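Deux heures chez les bijoutiers d'Ollon

Je rêvais de pousser la porte de l'atelier Nultano depuis que j'avais acheté, il y a bien longtemps, une petite broche en forme de graine d'érable qui venait de chez eux. Alors quand j'ai vu qu'ils ouvraient au public en avril, j'ai bloqué la date, acheté mon billet de train et prévenu tout le monde que je n'étais pas joignable !

L'atelier se trouve à Ollon, dans une ancienne remise au bout d'une ruelle en pente. On monte un escalier raide, on passe une porte vitrée et tout de suite il y a l'odeur, un mélange de métal chauffé, de cire et de café. J'étais arrivée à dix heures pile et nous étions déjà une bonne petite file sur les marches.

C'est Amos Kapoor qui nous a accueillis. Il travaille l'argent et les pierres dures depuis 30 ans, il parle vite, il s'interrompt pour aller chercher un caillou dans un tiroir et il revient avec trois autres. Sa première passion, ce sont les jaspes. Il nous en a fait passer un de main en main, veiné de vert et de rouille, en nous demandant ce que nous y voyions. Ma voisine a dit une rivière, moi un lichen, un petit garçon a dit une pizza. Amos a répondu que le pendentif s'appellerait Pizza, et il l'a noté sur son carnet !

Nous avons commencé par l'établi de sertissage. J'avais lu des choses sur le serti clos mais voir le geste, c'est tout autre chose : la bande d'argent fin qu'on ajuste autour du cabochon, puis le poussoir qui rabat le métal, un peu au nord, un peu au sud, un peu à l'est, un peu à l'ouest, et on recommence. Si on fait le tour d'un seul trait, le métal plisse. J'ai essayé sur une chute de laiton et mon serti ressemblait à une papillote. Très belle papillote, m'a dit Amos (il est gentil).

Ensuite, la fonte à la cire perdue. Pour la collection Peten, inspirée des feuillages de la forêt tropicale, l'atelier est parti de vraies feuilles, des fougères surtout, renforcées à la cire avant d'être mises en plâtre. La feuille brûle au four et l'argent prend sa place, avec chaque nervure. J'ai tenu une de ces fougères dans la paume pendant un long moment, on aurait dit qu'elle venait d'être cueillie, sauf le poids. La collection compte 54 pièces et il n'y en a pas deux pareilles, forcément, puisque le moule ne sert qu'une fois.
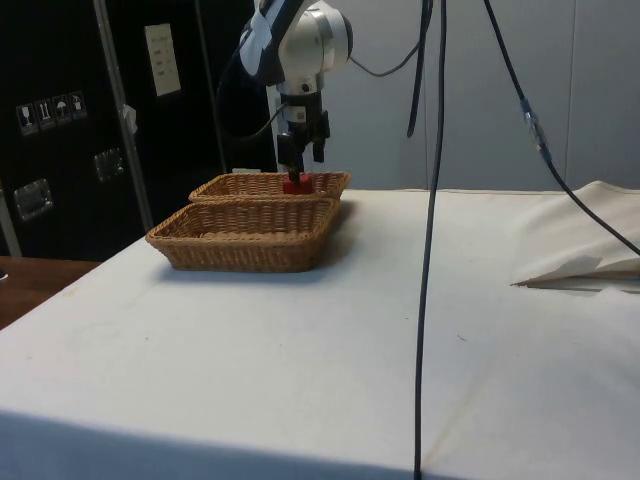 La salle des pierres, au fond, m'a retenue bien plus longtemps que prévu. Labradorites, calcédoines, agates mousse, turquoises encore dans leur gangue… Chaque lot a sa fiche écrite à la main, avec la provenance quand elle est connue et un point d'interrogation quand elle ne l'est pas. J'ai apprécié cette franchise. Un monsieur a voulu savoir quelle pierre porter contre l'insomnie, et Amos lui a répondu qu'il vendait des bijoux et qu'il dormait très mal lui-même, mais que beaucoup de clientes choisissaient l'améthyste.

Il y avait aussi une invitée, la maison Fairclough, qui fait des perles de verre au chalumeau. Je ne connaissais pas du tout ! La baguette fond, s'enroule autour d'une tige enduite, et en quelques tours de poignet on voit naître une boule ambrée, puis des points blancs, puis des pétales qu'on tire avec une pointe. Il faut ensuite laisser refroidir les perles très lentement dans un four, sinon elles se fendent. Sur leur table était posé un collier de 377 perles, toutes dans des bleus un peu différents, du lavoir au ciel d'orage. Je suis revenue le voir deux fois.

Côté pratique : l'entrée était libre, l'initiation au sertissage se réservait sur place et les groupes étaient petits, ce qui permet vraiment de poser des questions. L'escalier est étroit et il n'y a pas d'ascenseur, à savoir si vous venez avec une poussette. Prenez une petite laine, la salle des pierres est fraîche. Et mangez avant, il n'y avait que du café et un cake au citron qui est parti très vite (j'en ai eu la dernière tranche, pardon à la dame derrière moi).

Je suis repartie avec une paire de boucles d'oreilles en agate mousse et ma papillote en laiton, qu'on m'a glissée dans une enveloppe. La prochaine ouverture est prévue à l'automne, avec une démonstration de gravure. J'ai déjà laissé mon adresse sur la liste.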